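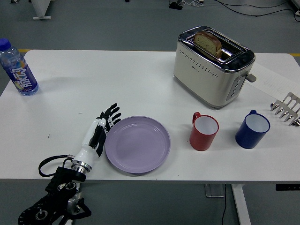

蛋鸡饲料里能用自产蚕豆代替一部分豆粕吗？最多加到多少？

可以代替一部分，先从全价料的一成加起，前提是配方里把蛋氨酸补上，并且弄清楚蚕豆的品种。鸡群稳定、蛋重没有变化，再考虑往上加到一成半。一次换到位的做法不建议。

补充一下我的情况：
养了900只褐壳蛋鸡，31周龄，平养，产蛋高峰刚站稳。料是自己粉碎自己拌，每批700公斤，底子是小麦、玉米、豆粕、石粉，加Usik预混料。今年7月收了一块蚕豆地，晒干入仓，送样化验粗蛋白29%（干物质基础）。豆粕要从Odholm那边拉，路远，一次不拉满不划算，所以想用自家的豆子顶掉一些。品种是从Bárány种子站买的，袋子已经扔了，只记得开的花有白有紫。豆子没有炒过也没有蒸过，直接粉碎行不行，也一并请教。
提问者：山坡下的鸡舍

Aparecida Leite

上面第一段答复是我写的，版主让我把细节补全，下面按顺序说。

先说蛋白。化验单上的29%是干物质基础，配料的时候要折成实物。假设豆子水分13%，实物粗蛋白是25%多一点。很多人拿着干基的数直接去算，结果整批料蛋白偏低，自己还找不到原因。豆粕那边一般标的是实物含量，两边口径要统一以后再比。

按每批700公斤算，加一成就是70公斤蚕豆。实物粗蛋白按25%，这70公斤带进来17.5公斤粗蛋白。豆粕按43%、小麦按11%算，要保持整批料的粗蛋白不变，70公斤蚕豆顶掉的是30公斤豆粕和40公斤小麦。不要用蚕豆等量去换豆粕，那样蛋白会掉得很明显。蚕豆里淀粉多，所以它同时也在代替谷物，这一点在配方里要体现出来。

再说氨基酸。蚕豆赖氨酸不缺，缺的是蛋氨酸和胱氨酸，色氨酸也偏低。照上面的换法，一批料里蛋氨酸会少120多克，用DL-蛋氨酸补130克就够了。你用的预混料里可能已经带了一部分蛋氨酸，但那是按玉米豆粕型日粮设计的，没有给蚕豆留余量，所以这130克是额外加的。130克撒在700公斤料里很难拌匀，先和两三公斤粉碎好的小麦预拌，再倒进搅拌机。

品种的问题比较麻烦。蚕豆里有两类东西要留意。一类是单宁，主要在种皮里，会降低蛋白的消化率。纯白花的品种单宁低，带紫色或黑斑的品种单宁高。你说花有白有紫，如果是同一朵花上白底带紫黑斑，那就是普通的有单宁品种；如果是有的植株全白、有的植株带色，那就是种子混了，也按有单宁的对待。另一类是蚕豆嘧啶葡糖苷和伴蚕豆嘧啶核苷，这两样对蛋鸡的影响是蛋变小，加多了产蛋率也会下来，蛋黄有时候容易破。它们在豆子里面，和花的颜色没有关系，白花品种也可以很高。市面上有专门选育的低含量品种，袋子上会写。袋子扔了的话，打电话到种子站问一下批次，他们应该有销售记录。

问不到的话，就按两样都高来处理，加一成为止，不要再往上走。

去皮可以去掉大部分单宁，对后一类物质没有多大作用。你这个规模专门买一台脱皮机不值得，有现成的可以用。

加热处理能减少一些胰蛋白酶抑制因子，蚕豆里这类物质本来就比生大豆少得多，一成的用量直接粉碎就可以喂。生大豆不能这么干，别把两件事混了。

粉碎粒度和你现在的谷物一致就行，筛片不用换。蚕豆硬，进料慢一点，锤片磨损会快一些。粉得太细平养鸡会挑食，料槽底下剩一层粉，而石粉和预混料正好都在那层粉里。可以在料里加一点植物油压粉尘，鸡也爱吃。

换料的进度我建议这样：
第一周，加半成，也就是每批35公斤，豆粕减15公斤，小麦减20公斤，DL-蛋氨酸加65克。
第二周，观察，不动。
第三周，加到一成。
之后至少三周不动，每周称同样数量的蛋，记平均蛋重。

31周龄蛋重还在往上走，所以看的时候不能只看有没有下降，停住不涨也要当作信号。手里有品种手册的话，和标准曲线对一下。没有的话，留一小栏鸡继续喂旧料作对照，这个办法最可靠，就是麻烦一点。

石粉和磷不用因为这点蚕豆去调整。蛋壳出问题先查别的。

Maarja Dambrauskienė

配方的部分前面讲得够清楚，我只补充仓储。我自己在蚕豆上吃过亏，亏在储存上，和配方没关系。

蚕豆粒大，表面干了里面未必干。手捏、牙咬都不准，要用水分仪，而且要粉碎以后测。整粒测的读数常常偏低。我要求自己入仓水分不超过14%，超过的单独堆，先用掉，或者再摊开晾。

第二是豆象。收的时候看着好好的，虫在豆粒里面，过一阵才钻出来，豆子上留一个圆洞。虫洞豆可以喂，但是粉碎以后放不住。虫洞多的那部分还容易长霉，霉变的豆子无论如何不要喂产蛋鸡，掺稀了也不行。我会在入仓之后每个星期抓几把倒在盘子里看，发现成虫就整仓过筛，再降温通风。冬天冷的地方好办，开门通风就能压下去。

第三，化验不要只做一次。你那张化验单是一个样，一块地里高处低处的豆子蛋白能差出几个点。取样的时候，从仓里不同的深度和位置各取一点，混匀以后再缩分，送一份去就可以。我第一年只从仓口舀了一碗，结果和后来的差得很远，那一整季的料都配偏了。

第四，粉碎好的蚕豆粉不要存。按批粉，按批用。900只鸡一天吃一百公斤多一点，700公斤一批不到一个星期就喂完，这个周期正合适，不用再放大。

关于替代多少合算，我是这么算的，你可以照着套自己的价格：
省下的：30公斤豆粕的钱，加上豆粕的运费，加上40公斤小麦的钱。
多花的：70公斤蚕豆如果卖掉能得的钱，加上130克蛋氨酸的钱，加上多出来的粉碎电费。
两边一减，就是每批料的差额。很多人忘了蚕豆自己也能卖钱，以为自家种的就不算成本。如果当地收购价好，有的年份卖掉蚕豆、买豆粕反而划算。我去年就是卖了一半。

最后一点，换料那几天不要同时动别的东西。不要同时改光照、打疫苗、转群。出了问题分不清是哪一样引起的。

老陈养鸡

我加过两成，没出什么事。也没补蛋氨酸。鸡照样下蛋。豆子是白花的，拿Pillura的小粉碎机打的，打两遍。

不过我鸡少，蛋也没称过，你参考吧。

提问者追评

谢谢各位。给种子站打了电话，对方查到了批次，是普通的饲用品种，不是低蚕豆嘧啶葡糖苷的那种，花带黑斑，所以单宁也有。那就按一成封顶来做。

水分重新测了，粉碎以后测的是13.6%，比入仓时整粒测的高了一个多点。靠墙那边有一小堆超过14%，已经扒出来摊开了。

还有一个问题：每批料里蚕豆加到70公斤以后，Usik预混料的添加量要不要跟着变？

Aparecida Leite

预混料按整批料的重量加，整批还是700公斤，添加量就不变，照袋子上写的比例来。要变的只有豆粕、小麦和额外的蛋氨酸。

水分13.6%和我前面算的13%差得很少，配方不用重算。等那一小堆晾好以后并进来，并之前再测一次，测的结果如果差得多，再调也不迟。

另外看到上面有人说加两成不补蛋氨酸。鸡少、不称蛋的情况下很难看出差别，少几克蛋重肉眼分不出来。你的鸡正在高峰期，别照着做。

Maarja Dambrauskienė

同意。再提醒一句，对照栏的鸡要和大群同一批、同样的密度，数量不用多，但每次称蛋的时间要一致，都在早上捡完第一遍之后称。脏蛋和破蛋不要放进去。双黄蛋也挑出来，31周龄的鸡偶尔还有双黄蛋，混进去几个平均数就不准了。

帖子最后更新：2026年9月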